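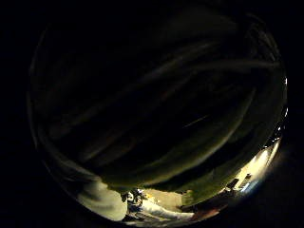 Nodari grip recordings: README and data card

Maintainer: Erhan Karakaya
Second reader: Yen-ting Kao
Last revised: December 25, 2018

What is in the set

400 recordings from hand-held gripper tools, 26 tasks, 3 sites (Baltness, Romitz, Thampi). Each recording has a video file, a gripper width log and a text file of notes. Recordings were made to the Nodari handling rules, version 2, included as rules.txt. Whether they were made well is a separate matter, and most of this card is about that.

What the rules say

1. Check the view before the task starts and again when it ends.
2. Keep the free hand clear of the lens except when the task needs it there.
3. Do not record toward a bare lamp or an unshaded window.
4. Write the note file before the next recording begins.
5. Never delete a bad recording. Flag it and move on.

Rules 1 and 4 are good rules. Rule 2 has a hole in it big enough to drive a truck through, and I said so in June when it was drafted. Any operator can claim the task needed the hand there. The annotators then have to guess, and they guess differently at each site.

Rule 3 reads well on paper. Romitz has windows on two walls and nowhere else to put the bench, so the Romitz crew signed off on a rule they could not follow.

Flags

The flag column takes four values: ok, blocked, glare, other. "Blocked" means a hand, sleeve or object covers most of the circular view. "Glare" means a bright area has lost its detail. A recording can carry both. Black areas outside the circle are normal for this lens and do not count as blocked.

Do not read "ok" as a promise. It means one person watched at double speed and did not object. Yen-ting Kao rewatched the Thampi recordings at normal speed and changed enough flags that I stopped trusting the first pass. Baltness and Romitz have not had a second pass. They should.

Using the set

Blocked recordings are in the main folder with everything else, per rule 5. Filter on the flag column if you want them out, and say in your write-up that you did. A score from filtered data tells you how a model does when the view is clear — a fair thing to measure, as long as you call it that.

Please don't cite the handling rules as a safety standard. They cover how to record. They say nothing about pinch points, force limits or who may stand near a moving arm, and a signed copy of rules.txt is no proof that anyone looked into those.

Known problems

Width logs from Romitz start late in places. Use the video clock.
Some note files were plainly written in one sitting, whatever rule 4 says.
"Other" is used as a junk drawer.

Corrections go to Erhan with the recording name and the flag you think it should have. Send the reason too, or it will sit in the queue.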